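Draft 3, June 2026

# Paper Feedback Forms and Return Rates in Two Town Libraries

## Background

Our group wanted to know if the layout of a one-page comment form changes how many people fill it in. Libraries in Clandcombe and Festham both use paper forms at the front desk. Both told us that most forms they print are never handed back.

## What we did

We wrote two versions of the same form. Version A had all the questions on one side in small type. Version B had fewer questions in larger type, with space left at the bottom for comments. We printed 2,000 forms in total and split them evenly between the two towns. Each library gave out Version A for the first half of April and Version B for the second half.

Staff left the forms on the desk and did not ask visitors to take one. We collected the returns every Friday and typed the answers into a spreadsheet called Demus, which a group in last year's class had set up for a bus survey. It needed some changes before it could handle written comments.

## Results

We got 700 forms back. Version B did better in both towns, and the gap was larger in Festham. We left out 25 forms that were blank or could not be read.

Written comments were mostly on opening hours and parking. In Clandcombe, several people asked for more seats near the windows. One visitor, who had moved from Lagos, wrote a full page on the back about the library there and how its reading room was run.

## Problems

The second half of April included a school break, so the libraries may have had different visitors during that time. We should have given out both versions on alternating days. We also ran out of Version B in Festham 3 days early, and the reprint came out on slightly thinner paper.
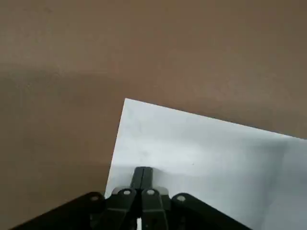
A repeat of the test should use one paper stock for every form and avoid the school break. The desk staff in Festham also asked for a box with a slot, and we would add one at both libraries.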